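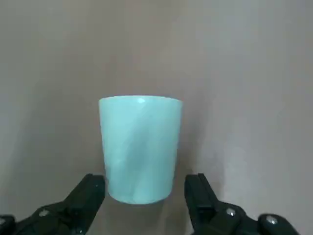

Unit 4: The Grip That Wasn't There
Introduction to Robot Handling, Bovstead campus

Reading for Friday: the Clenness fault report, all of it, including the log pages at the back. Bring a printed copy if you can, because we'll be scribbling on it!

What happened

The Clenness cell had one job, moving plastic tumblers from a table to a rack. One August afternoon it reported 310 good picks in a row. The rack held far fewer cups than that, and the rest were on the floor or still on the table. The arm had gone on lifting, swinging over and "placing" thin air, and the log said success every time. I love this case. Everything was working as written, and the result was a mess.

How the software decided

The controller (Lombardi, the older version) closed the fingers, waited, and asked one question: has the motor stopped? If yes, it marked the cup as held. But a motor stops for several reasons:

- the fingers have met the cup
- the fingers have met each other
- something in the linkage is binding

All of these gave the same "held" flag. Please read that list twice, it's most of the lesson.

Where it started

The table position had drifted by 4 mm after a bench was moved. With a tapered cup and a gap only a little wider than the cup's lower end, that matters a lot. One finger arrived first and pushed. Sometimes the cup slid into line and the pick was fine, sometimes it tipped, and sometimes it squeezed up and out as the fingers closed on the slope of the wall. A glossy wall makes that last one more likely (try it at home with two fingertips and a smooth cup, over the sink).

What the repair team changed

1. Finger width is now read after closing. Fully closed means no cup, and the arm stops.
2. Width is read again after the lift, to catch slips.
3. After 2 failed picks in a row the cell halts and calls for a person.
4. The camera check before closing compares the gap on each side of the cup and recenters the gripper if they differ.

The Brullora test rig then ran 900 picks with these checks on. Almost all the misses were caught at step 1, before the arm traveled anywhere.

The safety side

A dropped cup is cheap. But an operator reached in to clear one while the arm was still cycling, as the status light was green and the cell looked healthy. A false "success" fools people as well as programs. Stop the cell, wait for the arm to settle, then reach.

To think about before class

Would check 1 work for a sheet of paper? What about a cup that's soft enough to crush nearly flat? Sketch a sensor you would add, and write down one way it could lie to you.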